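What a Middle School Counselor Hears About Group Chats

I'd been meaning to sit down with Seung-woo Bang since September, when my youngest came home from her second week of seventh grade and told me she'd been "removed." Removed from what? A group chat, it turned out to be, with 3 of the girls she eats lunch with. She cried through dinner and I had no idea what to say.

Seung-woo has been the counselor at Akpalu Middle School for long enough that he had my oldest too. He talks fast and keeps a bowl of pretzels on his desk, and he let me stay well past the 3:30 bell. I asked him straight off if I was making too much of the chat thing.

"No," he said. "Parents come in and say, it's just a chat, make a new one. But for her that's the lunch table. It's the lunch table at nine at night, in her bedroom, with the door shut."

He sees more kids about group chats than about grades, he told me, and more than about actual fights. Last year he put out a survey and 400 students filled it in. I was expecting him to tell me how many hours they were spending online (I'd braced myself!) but he'd skipped that question completely.

"I asked them what they wished the adults would do. A lot of them wrote some version of 'ask me about it and then don't do anything.' They want to tell you. They're scared you'll call the other mom."

Reader, I had already called the other mom.

He laughed pretty hard at that, and then he was kind about it. His view is that a call makes sense when there are threats, or photos, or when it's been going on for weeks. For a first falling-out he'd leave it a few days. "Most of the ones I see in here have patched it up before I've finished my notes," he said.

I asked about muting. My daughter's old chat, the big one with half the grade in it, had 766 unread messages when she showed me, and she was going back through them all in case someone had mentioned her. Seung-woo wasn't surprised. One boy came to him with 1323 and hadn't slept properly. They sat there together and muted it, and the boy asked if he could stay in the office for a bit afterward. 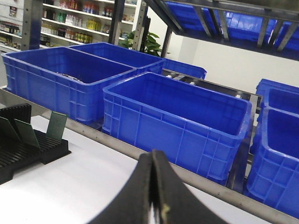 On rules at home

I wanted a list from him, I'll admit it. He wouldn't really give me one. What he does at his own house is park every phone in the kitchen at 8:30, his included, and he says his included is the part that counts.

"My son timed me," he said. "I'd told him no phones and then I'm standing there checking my email with a dish towel over my shoulder. He was ten. He was right."

He isn't big on reading kids' messages in secret. If you're going to look, tell them you're going to look, and do it sitting next to them. I pushed back on this a little - I have looked, and I didn't announce it - and he said he understood why people do, but he's had kids in his office who found out, and they didn't get over it quickly. One girl opened a second account that same night.

So what do I say to a twelve-year-old who's been removed? He thought about that one for a while.

"Say it sounds lousy. Then feed her something. Ask again tomorrow, in the car, when she doesn't have to look at you."

We tried the car. I got four sentences out of her between our street and the library, and I kept my mouth shut for all of them, and then she wanted to know if we could get tacos.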